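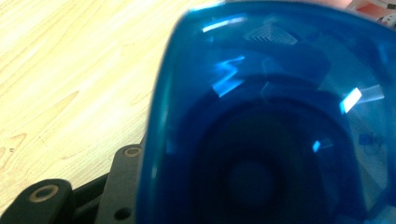 Altura opened its building to visitors on July 3, 2018, and I went along with Refilwe Pretorius from our shop, mainly to look at how they sort and set out household goods before deciding what goes in a range. We buy cups, bottles and small containers for two branches, so this was useful to us. The first thing we were handed was a plain list of the day's items with a line beside each for remarks. Drinkware came first. I had a look at the blue plastic cup, a strong glossy blue that goes lighter where the light comes through the rim and nearly black down at the bottom. We have sold plenty of cups like it and never thought much about the colour. Mandla Van Wyk, who took our group round, said that see-through colours are hard to judge under shop lighting and that they always look at them on pale wood first.

Entrance was free but you had to book. There were 18 of us in the morning group and I was told 20 were expected after lunch. Coffee was in the corridor and ran out early. Parking is at the back, through the second gate, and the sign for it is easy to miss if you come from the Mthembu side.

After the drinkware we had a short talk from Marthinus Kruger on the catalogue. It has 325 lines at present, and he would like it to be smaller. Most of the talk was about codes and how a product gets moved from one group to another, for instance when a bottle is sold as a kitchen item in one shop and a bathroom item in the next. Refilwe asked about returns and got a clear answer – they take back full cartons only, within the month. I asked about mixed cartons and was told to write in.

The part I liked best was the table work. The tables are light wood and kept fairly bare, and the goods go out a few at a time on a tray so that shapes and colours can be compared side by side. It is slower than our way, where everything comes out of the box at once and somebody has to find room for it. Pieter Shezi has been doing it for years and did not seem to mind being asked the same thing by three people in a row. He prefers to mix the types, so that a tall thing stands next to a low one.

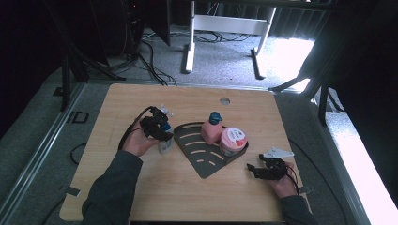
Pink squeeze bottle and round tub on the fan-shaped tray, with the small spray bottle held to the left.

I made a note about the tray. It is dark grey, a quarter circle with curved slots, and I should like something similar for our counter. Pieter thought Stusier might still supply them but could not say for certain, and there was no price list to hand. Refilwe was more taken with the bottle, as we have been short of squeeze bottles with flip caps since the spring.

We finished with the Priltell samples, which were laid out in the next room for people to handle. I found the lids stiff. Nandi Venter collected the remark sheets at the door and said a summary would go out to everyone who had left an address. Ours has not come yet, but it is still July.

For anyone thinking of going next year, the morning group is the better one. Allow two hours, bring a pen, and eat beforehand. The ramp is on the left of the main entrance and the cloakroom is on the ground floor.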